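Press Release
December 7, 2018

Luvbridge opens its robot workshop to visitors

Luvbridge opened its doors to 213 visitors for a demonstration of Melis, its program for small robot arms.

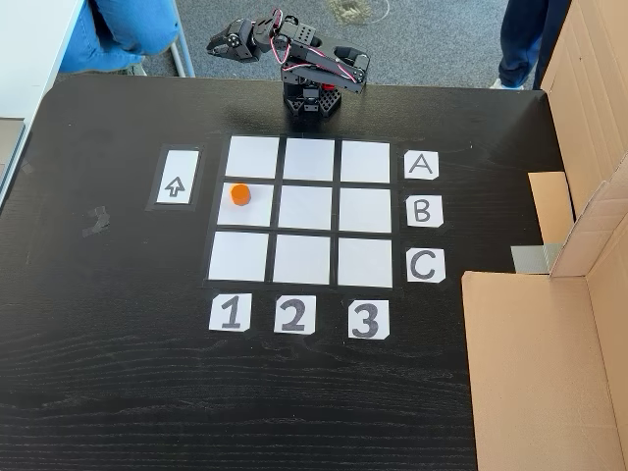 Melis is meant for light sorting jobs that are still done by hand. Visitors could follow the work on a simple board, with rows lettered A to C and columns numbered 1 to 3, so an orange piece in the left square of the middle row is at B1. Each session ran in groups of six.

The software was written over two years with Privix, which also supplied the training plan for operators.

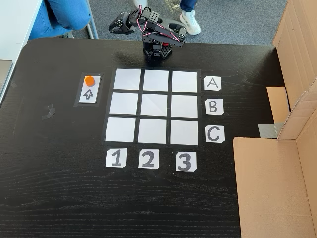 Xiaoyan Guo asked how long a new operator needs before working alone, and said her own shop could not spare people for more than a week. Luvbridge puts the training at five days.

Questions on price and service were taken after each session.
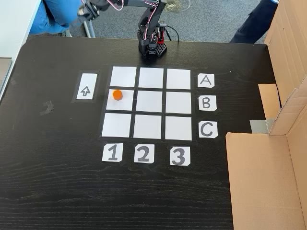 Next open day

Luvbridge will hold a second open day in February at the Bustent site. Places are free but must be booked.

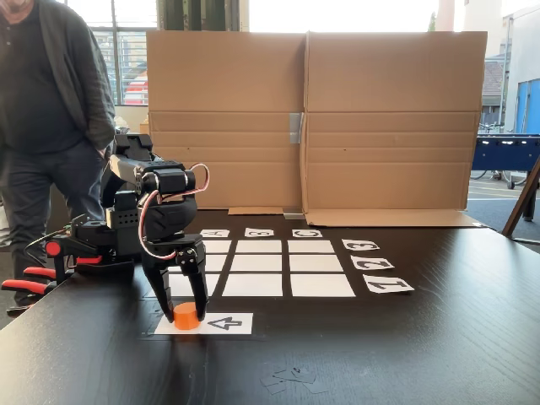
Companies that wish to bring their own parts should say so when booking. Parts must be light enough to lift with two fingers. Booking forms are at the Luvbridge front desk.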